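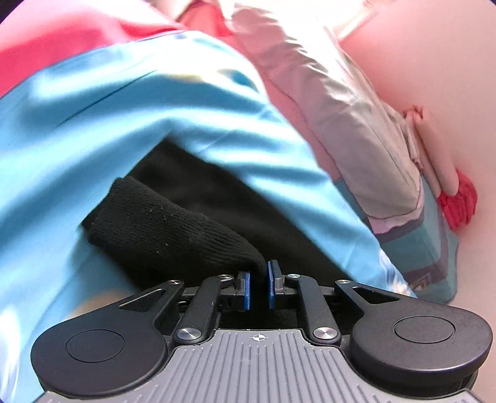

Progress report to the Szabo fund, Prarnbridge clothing store
Dec 14, 2025
Prepared by Esperanza Ambrose

You asked for a plain account of how the sorting money is being spent, so this one is plainer than the last.

We have taken in 1187 bags since the grant began. That is the figure the Flundden office likes to quote, and I would ask you not to lean on it. A bag can hold a winter coat or a heap of odd socks, and we get far more of the second kind. Loose piles still build up faster than we clear them.

Socks remain the worst of it. Behrouz Hashemi's plan was to pair them at the table as they came out of the pile. I had doubts in the summer and have them still. Black ones are slow work, as two that look alike under our lights often differ in the knit or the length. Last month the table produced 284 pairs, and Halfdan Blöndal sent 10 of those back as mismatched after a quick look. He did not check the rest.

The new shelving from Forley is up, apart from two brackets that came in the wrong size. Replacements were promised and have not arrived. I would not call the shelving a success yet - the bottom row is too low for anyone with a bad back, and things put there tend to stay there.

Przemysław Adamczyk wants to extend sorting to bedding in the new year. I am against it until the clothing piles are under control, and have told him so. Barrett Yazzie will send the accounts separately. The bracket refund is not in them.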